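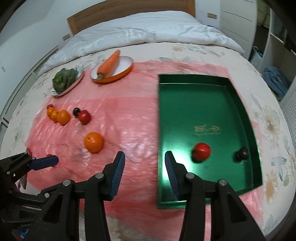
Lillik tells owners to prove their sea views

Wednesday, August 2, 2023

Holiday cottage owners in Fevness have been given 28 days to show that guests can see the sea from their properties, or stop saying so.

The request comes from Lillik, the lettings agency that handles most of the self-catering places along this bit of coast. It has written to the owners of all 285 properties on its books, including several in Mumlow, which is inland and whose owners may feel they could have been spared the stamp.

Under the new rules a listing can only use the words "sea view" if the sea can be seen by an adult standing normally, indoors, at a window that guests are allowed to use. The letter goes on to say what standing normally means. Both feet should be on the floor. The floor should be the floor of the property being let.

Anything that falls short can be described as having "sea glimpses", provided the glimpse is available all year round and does not depend on a neighbour having cut his hedge. Below that comes a third and entirely new grade, "near the sea", for which the agency will want a walking route and an honest time for it, door to sand, at the pace of someone carrying a windbreak.

Owners who want to keep the top grade must send in a photograph taken from the window in question with no zoom. Where there is any doubt, Lillik will send somebody round to look. The visit costs the owner £50, refunded if the sea is there.

The agency says complaints about views have overtaken complaints about parking for the first time since it opened its Fevness office, and in Fevness that takes some doing. The final straw seems to have come in March, when a family booked a top-floor flat above the old chandlery for its "panoramic sea views" and found the panorama was of the bus depot, with a strip of grey at the back which half the party took to be the sea and the other half took to be the roof of the leisure centre. It was the leisure centre. They got a partial refund and a voucher for the leisure centre.

Feeling in the town has been mixed. One owner on Harbour Rise, who has let the same terraced cottage for years on the strength of its bathroom window, said the view was perfectly good if you opened the window all the way and were prepared to commit. She had never had a complaint from anyone tall. Under the rules as drafted she would drop to "sea glimpses", and she thinks that makes the place sound like something you would see a doctor about.

Another, whose bungalow sits behind the new flats on the esplanade, pointed out that he had an excellent view of the sea when he first registered with the agency and did not see why he should be punished for somebody else's balconies. He has asked whether he can be listed as having a "former sea view". Lillik is understood to be thinking about it. 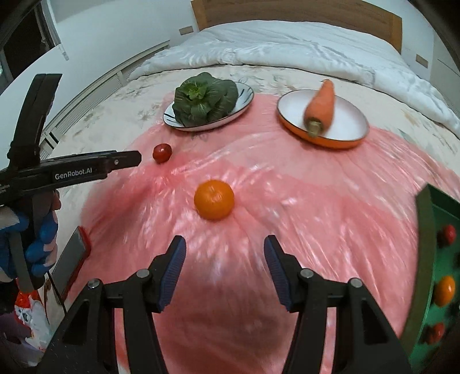 Mumlow has its own difficulties. The village is a pleasant enough place with a pub, a ford and a shop that sells good pies until they run out, but the sea is a drive away and the hill is in front of it. That has not stopped a handful of listings from using words such as "coastal", "salty" and, in one case, "beachfront", which the owner says referred to the style of the furniture. All of these will now have to go. Mumlow owners have been advised to make more of the ford.

There is a wider tidy-up going on at the same time. The letter runs to several pages, and those who got past the section on windows will have found a list of other phrases that the agency would like to see less of. "Cosy" is to be kept for rooms in which two people can pass each other. "Characterful" must be followed by what the character is. "Sleeps six" will be allowed only where there are beds for six, and a sofa counts as a bed if it turns into one without tools. "Rustic" is under review.

"A short stroll to the shops" has been struck out altogether, after the agency tried several of the strolls.

Descriptions on the website's front page are also being cut to 30 words each, the idea being that an owner with so little room will stick to the facts. Early results are not encouraging. One of the first to be rewritten used up most of its allowance on the word "stunning", in various positions, and then had to leave out the number of bedrooms.

The welcome basket gets a paragraph as well. Owners who promise one in the listing must provide one, and it should be in the property when the guests arrive. The agency does not lay down what goes in it, beyond saying that a used bottle of washing-up liquid is not a gift.

Lavoie, the rival agency with the blue boards, was quick to say that it would not be bringing in anything similar. In a statement on its website it said it trusted its owners to describe their own homes and its guests to use their imaginations. By teatime it had put up a banner offering free registration to any property leaving another agency "for any reason". It has since taken a fair number of calls, by its own account, and a good many of them were about bathroom windows.

Guests seem to be broadly in favour, as far as anybody could tell from asking along the front on a wet morning. One couple from the Midlands said they had been coming to Fevness for years and had given up believing anything but the postcode. They look at the map, assume the worst and are often pleasantly surprised. A man waiting for the rain to stop outside the chip shop said he was not much bothered about seeing the sea from the house, as he could see it from where he was, and look at it.

A more practical worry was raised by one of the cleaning firms, whose staff spend more time in these places than owners or guests do. Its changeover teams have already been asked to take window photographs for owners who live elsewhere, on a Saturday, between the last lot leaving and the next lot turning up early. The firm says it is willing to do it but will charge extra, and that if the glass is to be clean on both sides it will be more again. It would also like it known that its staff will not be leaning out.

Then there is fog. Fevness gets a lot of it, mostly in the weeks when people have paid the most, and the letter does not say what happens if the inspector calls on a day when the end of the garden is a matter of opinion. Asked about this, the agency said inspectors would use their common sense and might come back. Asked whether a second visit meant a second fee, it said it would have to check. It later said no.

Tides are covered. The sea may be counted when it is out, so long as it comes back.

Owners who miss the deadline will not be thrown off the site, though their listings will be switched to "near the sea" until the paperwork is in. Bookings already made under the old descriptions will be honoured, and guests due to arrive this summer will be sent an email explaining any change to their view. Those who feel strongly enough can move to another property at no charge, if there is one free. In August there isn't.

The agency has promised to look at the whole thing again once the season is over, when it may turn its attention to the word "garden". Several owners with a step and a pot are said to be watching closely. In the meantime, forms can be picked up from the Lillik office on Quay Street, which is open every weekday and has, according to the brass plate by the door, views across the bay. The view is from upstairs. Upstairs is let to a dentist.

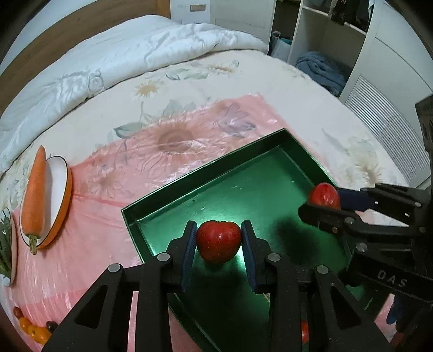

Two red apples and a green tray.

Owners with properties in both Fevness and Mumlow need to fill in a separate form for each. Photographs should be sent by email, with the name of the property and the room in the subject line, and the agency asks that people stop sending sunsets.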